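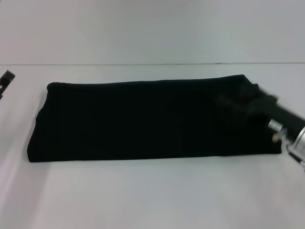
**1/** Folding night on the Fladon build! New grip code is in, and I've gone through 171 test grabs on the bench arm. Black cloth under a black gripper is the meanest test I've got, because the camera has to find a corner in all that dark. The silver band at the wrist helps me a ton when I scrub the footage.

**2/** Closing speed is down to 80 from whatever silly number I had in July. So much gentler!!

**3/** Unathi Pretorius wrote the corner finder and I owe her lunch, 10 lunches. Next up: towels (help)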